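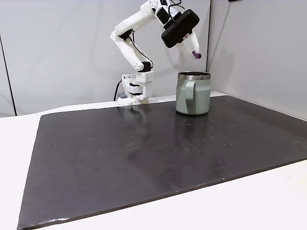 Does a Steel Mug Make a Good Desk Cup?
Materials and Everyday Design, final project report
September 21, 2019

The Darnatham housewares catalog says a steel camp mug is "the last cup your desk will ever need." I doubted that when I picked the topic and I doubt most of it now. A desk cup has to do two jobs, hold a drink and hold small stuff like caps and pegs when there is no drink. My plan was to test both and see which claims held up.

The mug is a squat one with straight sides, a sage-green matte coating and a bare metal rim. I used one mug for everything, so nothing in this report proves much about steel mugs as a group.

Test 1 was small parts. I dropped a cap into the mug from a few inches up, 12 times, and wrote down whether it stayed in. It stayed in every time. I don't think this deserves much credit. The opening is wide and a soup can would have done as well. Finding the cap again was harder, as the inside looks dark from a normal sitting height and I ended up tipping the mug to see what was in it.
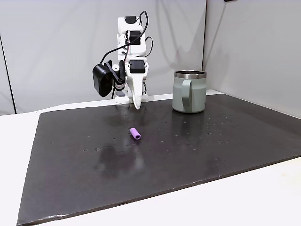 Test 2: The Handle and the Rim

Reviews of the Clirar and Negri mugs both talk about grip. I can get two fingers through this handle comfortably. Three is a squeeze. The flat shape felt fine for the first few minutes with the mug full, then started to press on the side of my finger. My lab notes say "annoying, not painful," which is not a measurement, and I should have come up with a real one.

The matte coating did well against fingerprints. The rim did badly. Every time I touched it I left a mark, and wiping with a dry paper towel mostly moved the mark somewhere else.

Test 3: Water on a Glossy Surface

I filled the mug, emptied it, and set it back down on a black glossy surface 4 times. The idea was to look for rings. I saw none, but I also spilled drops while pouring, and on a shiny black top drops are all you notice. Overhead lights made it worse, and from some angles I could not tell water from glare. If I did this again I would use a dull surface and a measuring cup with a spout. 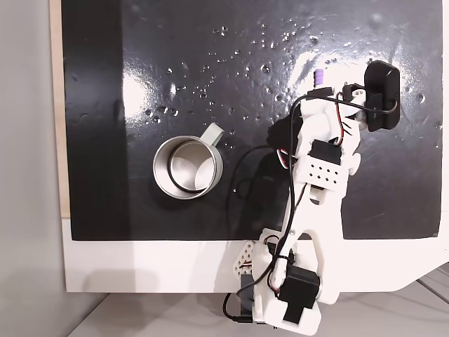
Would a coaster have changed the result?
Probably very little, as the drops came from my pouring and a coaster only covers the spot under the mug.

The mug is fine. "Last cup your desk will ever need" is not something I could support with three tests.

Contact the course office | © 2019 | Back to top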